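Tralance Set-up Guide
Section 2: Planning the purchase for bathroom work 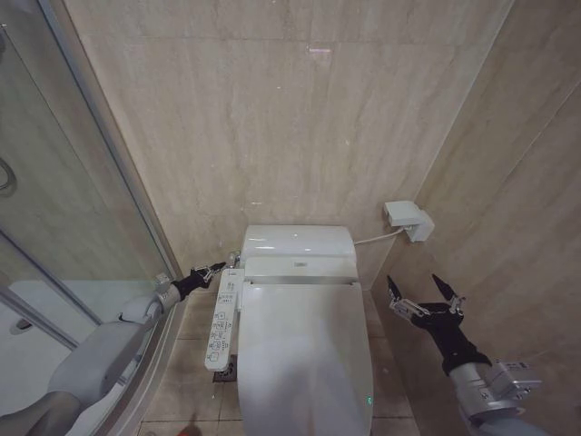
How many spare gripper fingers should we put in the first order?
Order 8 for each two-arm unit. Delivery from Vanhove takes roughly 3 weeks.

1. Measure the free space on both sides of the toilet.
2. Write down the position of outlets, valves and glass doors.
3. Send the list to Arnout Vermeulen before you ask for a price.

Note: Training is a separate line in the budget — please do not add it to the service cost.

Caution: Do not sign the order before step 1 is finished.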